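# El profesor que enseñó a leer a los muertos

*13 de mayo de 2023*

La primera clase de Fergus Gunn en la Universidad de Drullero empezó con un papel arrugado. Lo sacó del bolsillo de la chaqueta, lo alisó contra la pizarra y pidió a los alumnos que lo leyeran en voz alta. Ninguno pudo. Era una lista de la compra suya, escrita aquella misma mañana con una letra espantosa. «Si no entienden a un hombre que tienen delante», les dijo con un acento que todavía olía a barco, «imaginen a un escribano de 1587 con frío en los dedos». Y se echó a reír, y con él toda el aula, y así arrancó una de las carreras docentes más queridas que se recuerdan en la facultad.

Gunn había nacido en Fomdale, un pueblo de lluvia y ovejas donde su padre reparaba relojes y su madre llevaba la correspondencia de media parroquia. De ella aprendió que una carta dice muchas cosas antes de que uno lea la primera palabra: la presión de la pluma, el papel aprovechado hasta el borde, la tinta aguada de los meses malos. De niño coleccionaba sobres. Los sellos los regalaba; lo que le gustaba eran las direcciones, las manos distintas, las mayúsculas con ínfulas.

Llegó al español por un camino bastante torcido. Estudiaba latín y le cayó en las manos, por un error de catalogación, un legajo de cartas de mercaderes castellanos. No entendía casi nada y se pasó un invierno entero con ellas. Cuando por fin consiguió leer una de principio a fin, descubrió que trataba de una disputa por unas mulas cojas. ¡Unas mulas! Le pareció maravilloso. Contaba esa historia todos los años y siempre la alargaba un poco: en las últimas versiones las mulas tenían nombre.

## Un libro que nadie pedía

Su gran obra fue la edición del *Registro Lundgren*, el cuaderno de un notario de puerto que en 1587 anotó pleitos, dotes, naufragios y deudas de taberna con la misma letra apretada y el mismo desinterés por los márgenes. El volumen lleva el apellido de la familia que lo conservó durante generaciones en un arcón, y llegó a la biblioteca universitaria dentro de una donación más amplia de libros de náutica, que eran los que todos querían ver.

El registro, en cambio, se quedó en su estante. Tiene 330 folios y una encuadernación fea, y las primeras páginas son una sucesión de inventarios capaz de espantar al más valiente. Gunn pasó de largo los inventarios y se encontró con una viuda que reclamaba una campana. Ahí quedó enganchado. Quien haya leído el pleito de la campana entenderá por qué: la mujer habla (el notario la deja hablar, palabra por palabra) con una gracia y una mala leche que siguen vivas en cada línea.

La edición apareció en tres tomos, con una tirada de 500 ejemplares y unas notas a pie de página que son una fiesta. En una discute con el propio notario por haber sumado mal. En otra, larguísima, explica cómo se salaba el congrio y termina dando una receta. Más de un reseñista arrugó la nariz. Los estudiantes se las fotocopiaban.

## Los jueves de Omton

Hablar de Gunn es hablar también de Benjamín Lucero, su alumno, luego su ayudante y hoy titular de la misma asignatura. Lucero llegó a Drullero convencido de que iba a ser abogado. Se matriculó en Paleografía para completar créditos y salió del primer trimestre pidiendo permiso para quedarse con las prácticas del segundo.

«Tenía una manera de corregir que te daba ganas de haberte equivocado más», recuerda. «Te llenaba la transcripción de lápiz, y al final ponía una pregunta. Nunca la nota. La nota había que ir a buscarla al despacho, y una vez allí ya no salías hasta la hora de cenar».

De esas conversaciones nacieron los jueves de Omton, el barrio viejo donde Gunn tenía alquilado un piso con más cajas que muebles. Leían documentos en voz alta, cada uno haciendo de un personaje. Había testigos, alguaciles, suegras. El anfitrión se reservaba siempre el papel del acusado y mentía con un entusiasmo formidable. De aquella mesa salieron archiveras, profesores de instituto, una novelista y un restaurador de órganos, y muchos siguen llamándose entre ellos por el nombre del personaje que les tocó.
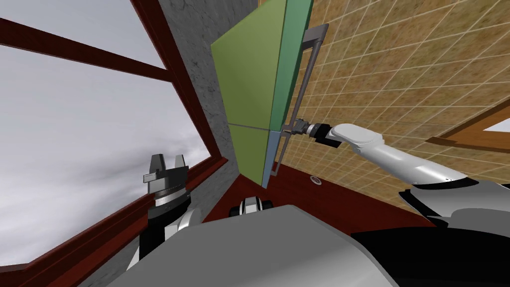 Cuando se jubiló, la facultad le ofreció un acto solemne y él pidió a cambio una clase más. Se la dieron en abril, en el aula grande, y hubo que abrir las puertas para que la gente siguiera desde el pasillo. Repartió fotocopias del pleito de la campana, adjudicó los papeles a voleo y le tocó al rector hacer de pregonero. Lo hizo bastante bien, por cierto.

Gunn murió en Omton unos años después, y dejó a la biblioteca sus cuadernos de trabajo. Lucero los está ordenando ahora, con la ayuda de dos doctorandas, y prepara una nueva edición del registro que incorporará las correcciones que el maestro fue anotando hasta el final. Algunas son de una sola letra. Otras ocupan páginas enteras y cambian el sentido de un contrato, o devuelven su nombre a un grumete que en la primera edición figuraba como «ilegible».

Entre los cuadernos ha aparecido también la lista de la compra de aquella primera clase, todavía con las marcas de la pizarra. Lucero la ha transcrito casi completa: pan, cebollas, cerillas, tinta negra. Le falta la última palabra, que para él es «queso» y para las doctorandas, que llevan semanas discutiéndoselo, «sobres».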